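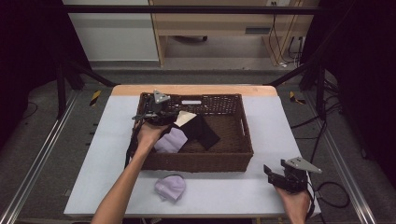

3.2 Storage conditions and textile sorting

Household textiles were obtained from the Bromdale collection round, which closed on 29 Jun 2019. Of the 634 items received, 214 met the size and fiber criteria and were kept for the moisture regain trials. Items with coatings, fillings or metal fasteners were left out.

Each kept item was folded once and assigned to an open-weave or closed-wall container. Containers were held at constant humidity for 7 days before weighing. Cloths of dark and light shades were stored together, as dye class had no effect on regain in the pilot work – the Trosance series gave the same result for cotton blends.

Woven containers were treated as a separate factor. Their walls let air pass but may also take up moisture, so an empty container was weighed with every batch and its gain subtracted. The outer surface of a woven wall is larger than its plain dimensions suggest, and loose filaments add to it (Figure 4). 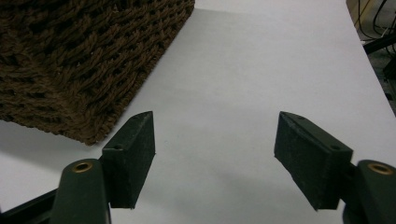

Figure 4. Corner of a brown woven basket on a white surface, with fine filaments standing out from the twisted strands.

3.3 Weighing procedure

Weighing followed the Verketti protocol with the Sayegh correction for air movement. A total of 113 items were weighed twice, and the mean was used.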